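To: Kiyoshi Kawaguchi, Winard Fund
Re: Drawer handling at the Lunde records office, second progress report
2 July 2021

Kiyoshi, your note asked for fewer adjectives this time. I have done what I can.

Since the last report the arm has had 193 simulated runs at the drawer task. It opened the drawer in 16 of them, all with the upper drawer. Fultov, who supply the control software, call this a baseline. The filing staff have other words for it, and I have asked them to keep those off the shared calendar.
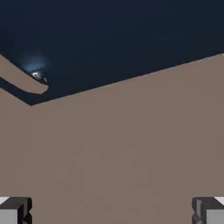
We promised you a decision on live trials by December, and that still holds. Uvar has quoted for the floor work and the quote is inside the budget, which surprised everyone including Uvar. The two retrieval clerks whose hours are most affected have agreed to move to request checking for half of each shift. One is pleased. The other has asked in writing who will be blamed when the wrong folder comes out, and I owe her an answer before I owe you one. 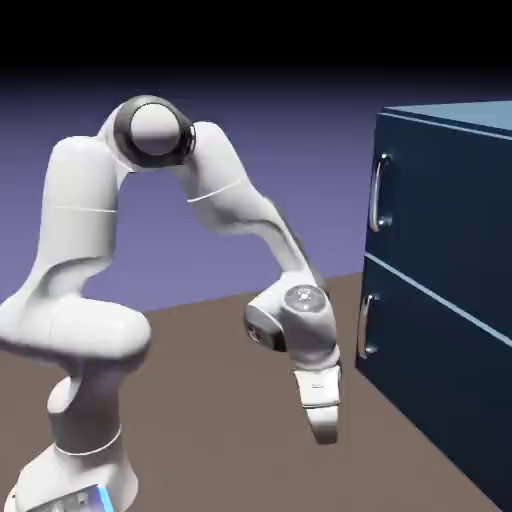 Staff concerns are mostly about drawers. Our clerks handle 1,000 of them in a busy stretch and open them with a hip, a knee or two fingers while holding coffee. The simulated cabinet has two, each with an upright bar handle on the left, and the real ones at Lunde have recessed pulls. The clerks spotted this well before management did. We are asking for the model to be redrawn, and the clerks will sign off on it.

Spending is on plan apart from training, where we have used very little because there is not yet much to train anyone on. I would like to carry that money forward.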